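FOR IMMEDIATE RELEASE
Sat 16 December

Valholm Opens Sorting Room for Donated Household Goods and Toys

VALHOLM - The Lytvynenko Foundation has opened a sorting room for small donated items, from bath toys to bottles and kitchen pieces. The room has 45 storage bins and will receive goods on two days each week.

"Small things take the most time to sort," said Uliana Semeniuk, director of the foundation. "Families will now receive them in better order."

Items are placed together in a bin on arrival and then divided by type. Yevhen Bondarchuk will manage the room, which is open to partner charities until July.
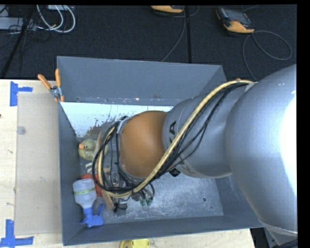 A rubber duck and other small items in a gray metal bin on a sorting table.

Charities wishing to take part may write to the foundation's Valholm office.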